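Plero公開日に行ってきた(布とベッドとグリッパー)

朝の電車でRikivdaleまで出かけてきました。お目当てはPleroの公開日。家事ロボットの研究をしているところで、前から一度のぞいてみたいと思っていたのに、毎年なぜか別の予定とぶつかっていたんです。今年は早々に申し込んで、手帳にも大きく丸をつけておきました。

駅からはバスで、降りるとすぐに入口です。受付で紙の札をもらって首から下げ、まずは廊下のパネルを読みながら順番待ち。このパネルがまた面白くて、過去の失敗作の爪が壁にずらっと掛けてありました。ゴムが裂けたもの、先が溶けたようになっているもの、どう見てもトングのもの。説明文の字が小さくて、みんな壁に顔をくっつけて読んでいました。私もです。

見学は2部に分かれていて、前半が「手で教える」実演、後半がロボット本体の実演でした。正直に書くと後半だけが目当てだったんですが、帰り道に思い出していたのは前半のことばかり。なので今日はほとんど前半の話です。

部屋に入ると、ベッドがある

実演用の部屋は、拍子抜けするくらい普通の寝室風でした。ベッドがあって、ソファがあって、クッションが置いてある。研究施設と聞いて白い床に線が引いてあるような場所を想像していたので、靴を脱いだほうがいいのかと一瞬迷いました(そのままで大丈夫でした)。

そこで何をするかというと、人が手持ちのグリッパーを使って、ベッドの上の布をつまんだり折ったりするんです。自分の指は使わず、青い溝つきのパッドが付いた黒い爪だけで布を扱う。見る前は、地味だなあと思っていました。ところがこれが、見始めると止まらない!

布の端というのは、指なら考えもしないで拾えますよね。爪だとそうはいかなくて、まず端がどこにあるかを見て、爪の向きを合わせて、布を押しすぎないところまで下げて、そこから閉じる。実演の人は話しながら軽々やっているのに、横で見ているこちらのほうが息を止めていました。

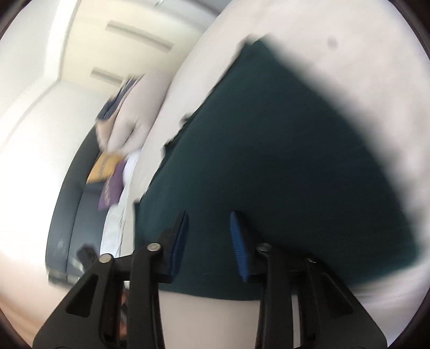
手持ちのグリッパーで集めた動きは、ロボットの何に使うのですか。
人が布をつまんで折るときの手先の動きと、そのときカメラに映るものを組にして記録し、ロボットが自分で同じ作業をするための学習に使います。

見学者からいちばん最初に出た質問がこれで、私も聞きたかったのでありがたかったです。グリッパーのほうにカメラが付いていると、人の目の高さから撮るのとは見え方がまるで違うそうです。爪の先と布がいつも近くにあって、その向こうに部屋が斜めに広がる。モニターで見せてもらったら、部屋がぐるんと丸く曲がっていて、しばらく見ているとちょっと酔いそうでした。でも爪の先だけを見ていると平気なんです。不思議。

折り方の記録は、この部屋で取ったぶんだけで2,334本あるとのこと。一本ずつが短いとはいえ、その数だけ誰かがベッドの脇に立って布を折ったわけで、家で洗濯物を畳むときの「めんどくさい」という気持ちを少し反省しました。反省しただけで、昨日の洗濯物はまだ椅子の上にあります。

やらせてもらった

前半の終わりに体験の時間がありました。希望者が多くて持ち時間は一人3分。私は列の後ろのほうだったので、前の人たちのやり方をじっくり観察できて、これはいける、と思っていたんですよ。

いけませんでした。

まず、持ち手を握ると手首の自由がきかない気がするんです。手首が固定されているわけではないのに、爪の先まで距離があるせいで、ちょっとひねったつもりが先のほうでは大きく動く。長い箸で豆をつまむときの感じに近いかな。それから閉じる加減。ぎゅっと握ると布はたしかに捕まるのですが、下に敷いてあるシーツまで一緒につまんでしまう。持ち上げたらシーツが山になって、後ろの人たちが笑ってくれたので、まあよかったです。

教わったこつは、重なった布の縁を横から挟むこと。真上から降りるより、縁をまたぐように爪を片方ずつ置いて、それから閉じる。言われた通りにしたら、するっと取れました。思わず声が出た!

両手で一本ずつ持つやり方はさらに難しくて、右手に気を取られると左手がお留守になります。片方で縁を押さえておいて、もう片方で反対側を迎えにいく。自分の手なら毎日やっている動作なのに、分解して一つずつやろうとすると、こんなに手順があったのかと驚きます。厚みのある布だと折り目がふわっと戻ってきて、もう一度押さえに行かないといけない。その「押さえに行く」の前に、どこまで爪を開いておくかで次が楽になるらしく、上手な人は折り終わる前にもう次の形に爪を開いていました。料理の上手な人が、炒めながら次の皿を出しているのと似ています。

畳みやすい布、畳みにくい布の話も聞きました。つるつるの薄手は逃げる、厚手は重なりがつぶれにくい、縁に飾りがあると爪が引っかかる。家にある布を全部頭の中で並べながら聞いていて、うちのいちばんの難物はたぶんフード付きの上着です。次に行くことがあったら持ち込んで挑戦状にしたい。

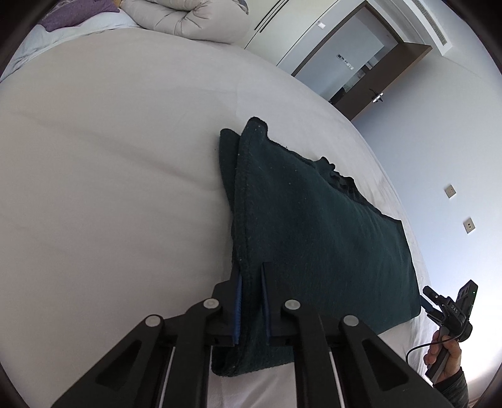
後半、Nyagaの登場

休憩をはさんで、後半は隣の広い部屋へ。Nyagaというのがロボット本体の名前で、腕が2本、台の上に据えつけられていました。思ったより静かです。動き出す前に小さく首をかしげるみたいな動作があって、たぶん位置合わせなんでしょうけど、子どもたちが同じように首をかしげて待っていたのがかわいかった。

お題はタオルを折って積むこと。一枚目はきれいに決まって拍手。二枚目は角をつかみそこねて、いったん離れて、少し横からもう一度。ついさっき自分がシーツを山にしたばかりなので、このつかみそこねには応援の気持ちしかありませんでした。周りも同じだったようで、やり直しで角が上がったときのほうが拍手が大きかったです。

三枚目の途中で制御用のソフトを入れ直すことになり、しばらく質問タイムに。このソフトがStanisという名前で、係の人がみんな「Stanisがすねた」と言うので、最初は同僚の誰かのことかと思いました。

出た質問で覚えているもの。シャツはまだ苦手で、ボタンのある側とない側で布の落ち方が変わるのが厄介だそうです。靴下は、畳むことより相手を見つけることのほうが大変。わかります。それから、部屋の明るさが変わると急に下手になることがあるので、記録は朝にも夕方にも取っているという話でした。布の影の出方が変わるからだそうで、そう聞いてから自分の家の寝室を見ると、夕方は確かにシーツのしわがやたらくっきりしています。

これから行く人へのメモ

体験は受付のときに申し込み表に名前を書く方式です。廊下のパネルに引っかかって後回しにすると、私のように列の後ろになります。先に書いてからパネルへ。

袖のゆったりした服は、爪に引っかかりそうで落ち着きませんでした。腕まくりできるものがおすすめ。

休憩所のコーヒーは200円で、焼き菓子は早い時間になくなっていました。お昼をまたぐなら何か持っていったほうが安心です。

帰りのバスは間隔が空くので、時刻表を写真に撮っておくといいです。私は撮らずに一本逃して、そのあいだベンチで自分のマフラーを二本指でつまんで折る練習をしていました。縁をまたいで、横から。指だとやっぱり簡単で、ちょっと悔しいです。

来年もたぶん行きます。今度は上着を持って。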